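September, evening

I write this before dinner because tomorrow I will forget the small things.

Today was for the grocery task again. We have now 2494 recorded episodes in the Storkden room, and I finished to read the notes of all of them this afternoon. My eyes are tired. The question is still the same one I wrote down in spring: does the policy learn better when we label each episode with one long instruction, or when we divide it into short steps with their own sentences? My first answer was "short steps, of course." I am now less sure, and I want to put down why.

In the morning I worked on the grasp segments. The difficult moment is always the start of the grasp. One person marks it when the fingers begin to close, another person marks it when the arm begins to come down. For carrots this makes little difference. For napa cabbage it makes a big one, for the leaves are soft and the fingers stay a long time around the top before the arm goes anywhere.

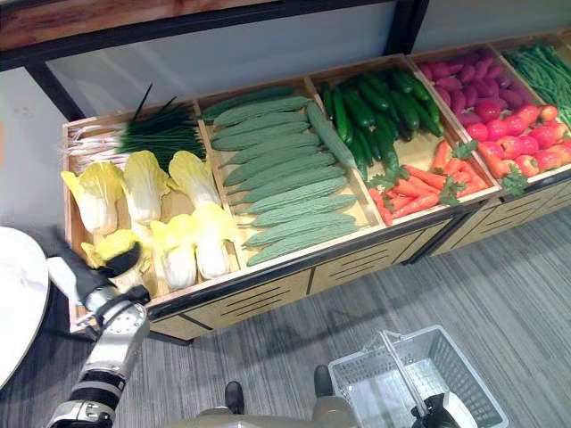 Left gripper on a napa cabbage, basket in the right.

I decided on this rule: the segment "grasp" begins at the first contact and ends when the vegetable leaves the pile. Everything before is "reach." I relabeled 200 episodes in this way and gave them to Nel, our small training script, before lunch. It is a simple rule and I should have written it in the first week.

After lunch I compared two models. Miltia-long had the whole sentence, Miltia-short had the steps. Both were trained on the same 2000 episodes, and I kept 421 others away for the test. The short one chooses the correct tray more often. But it makes one mistake which the long one almost never makes: after the first vegetable it sometimes reaches again for the same kind, as if the first part of the order was not done. I looked at many of these cases. My idea is that each short sentence is read alone, so the model has no memory that a step is finished. The long sentence carries the order inside it.

I also made a list of the places where both models are weak. The trays with two kinds in them are the worst, carrots in front and cucumbers behind, or tomatoes in front and sweet potatoes behind. When the instruction names the rear kind, the arm often goes to the front kind. A single carrot can also lie by the tomatoes, away from the other carrots, and then "take a carrot" has two good answers. My test counts only one of them as correct. This is unfair to the model and I must repair the scoring.

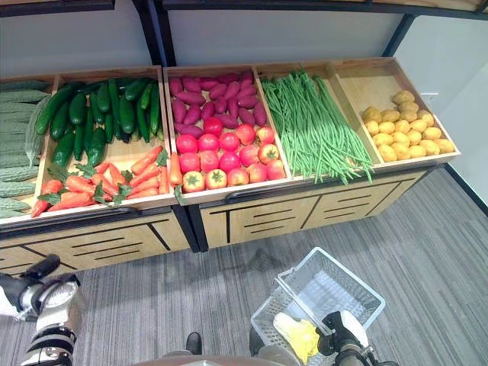
For tomorrow

Change the scoring so that any carrot is accepted. Run both models again on the 421. Try a third version, the short steps with the long sentence put before each one. Ask Fernutetti if the second computer is free until night.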